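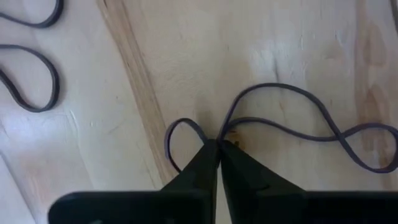

Informe de avance, julio: alfabetización de adultos en Sirnero

Matriculados, 78. Asistencia regular: bastante menos, y no me fío de las hojas de firmas.
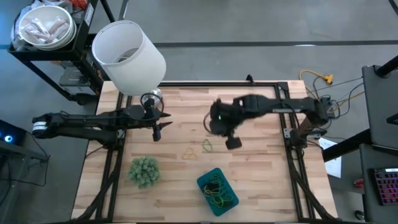 Nandini Bangera pide ampliar a 4 grupos. Yo esperaría a las pruebas de lectura.

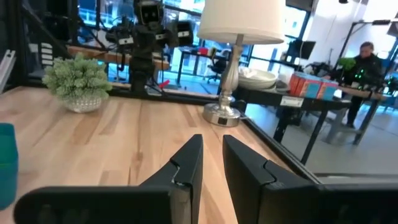

Mesa de madera clara.

Gastado: 3340 euros, 1000 en cartillas que pocos abren.
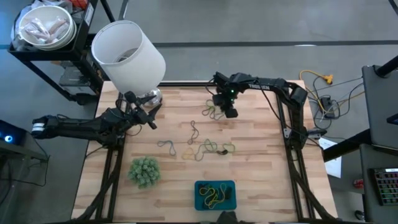 El resto fue a transporte. Kumaresan Poojary revisará las facturas.

Recientes
- Biblioteca Krishnan: horarios
- Becas Zora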